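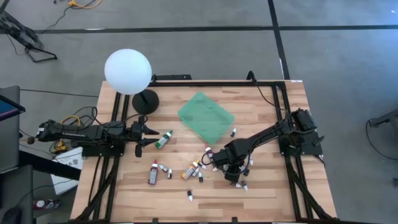
Keeping Memorial Cards and Obituary Clippings

Newsprint yellows quickly. Photocopy each clipping onto acid-free paper and file the copy with the original.

Store cards flat in polyester sleeves, 2 to a sleeve, back to back. Do not laminate.

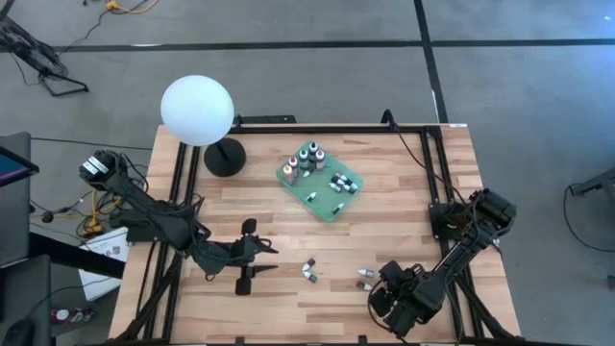
Write the name and year of death on the sleeve in pencil before inserting the card. Keep the box below 65°F if possible, away from outside walls. Raquel Frade's family set of 328 cards fits in 2 Trolholm boxes.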